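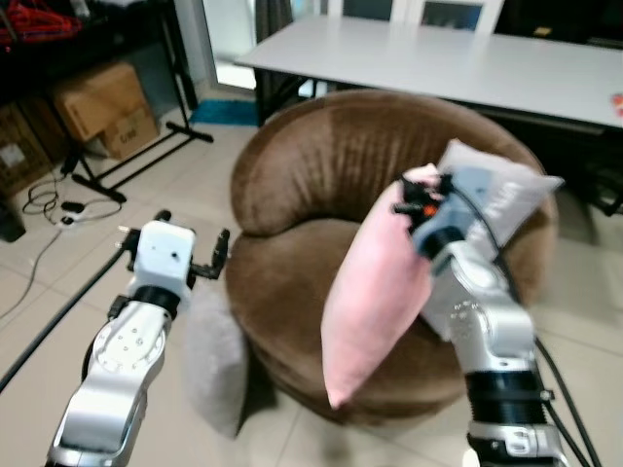

brown velvet chair, round, very sit-able. ok thread

so I finally got the crown done. upper left, second from the back. been putting it off since March and paid for it, literally

first quote was from the place by my work. 2560 for one crown plus a "build up" which I had to look up when I got home. basically they rebuild the stump so the crown has something to hold on to

asked if the build up was for sure needed. front desk said the dentist decides that on the day. ok but then why is it on my bill already

second place was Hulell Dental, over by the Andex parking garage. smaller office. Dr. Mpho Pillay. she put the x-ray up and showed me where the old filling was leaking, took maybe a minute. first time anyone has shown me my own x-ray

she also said no root canal for now, but the tooth could still get cranky later and I should know that going in. appreciated teh warning

visit one: numb, drill, scan, temporary. I was in the chair a bit over an hour. jaw was more sore than the tooth

the temporary tasted like a craft store for two days. no gum, no caramel, floss by pulling it out sideways and not up. I forgot once and popped the thing loose on a Sunday, of course

they told me on the phone to get the drugstore temp cement and stick it back till Monday. held fine

visit two: 12 days later. off with the old one, try the new one, bite on the blue paper, grind a little, bite again. we did that 7 times I think. say something if it feels high!! I was being polite and had to go back for another adjustment

insurance: my plan covers half of a crown but ONLY after a waiting period and only if the tooth hasnt had one in five years. read that page before you book. mine sent a letter 31 days after the claim asking for the x-ray they already had

cold water still zings a bit on that side. she said give it a few weeks. will update

someone asked about night guards, different thread, I have opinions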